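Home | Meetings | Members | Contact

Wundside Toy Library
Minutes of the general meeting, 20 Sep 2020

Present: Marion Pringle (chair), Eilidh MacLeish (minutes), Fergus Niven, Ghazal Pakzad
Apologies: Finlay Niven

1. Minutes of the previous meeting
Approved with one correction. Item 4 should read "Imrie shelving," not "Evico shelving."

2. Stock
G. Pakzad reported 488 items in the catalog. Of these, 50 have not been borrowed in the past year. Agreed to withdraw jigsaws with missing pieces and to keep the remaining items until April.

3. Loan period
F. Niven proposed extending the standard loan from 2 weeks to 6. M. Pringle noted that popular items already have a waiting list. Amended to apply only to items with no reservation. Carried.

4. Catalog software
The Grellum export drops the age range field. E. MacLeish to enter it by hand for new items until a fix is supplied.

5. Storage
Shelving quote from Imrie accepted. Heavy boxes to go on the lower two shelves. Labels to face the aisle.

6. Catalog category: blocks and cubes
Plain colored cubes will be listed under Construction and no longer under Early Years. Color to be entered in the notes field.
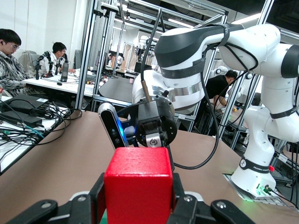
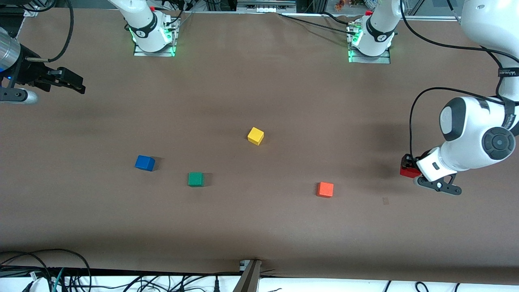
Colored cubes on a tabletop.

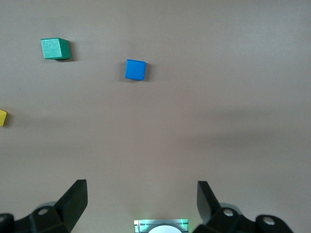 Existing entries to be changed as items are returned. G. Pakzad asked that mixed sets keep a single catalog number. Agreed.

7. Any other business
Key to the side door to be copied. Action: F. Niven.

Meeting closed. Next meeting to be set by email.

Contact the secretary | © Wundside Toy Library | Back to top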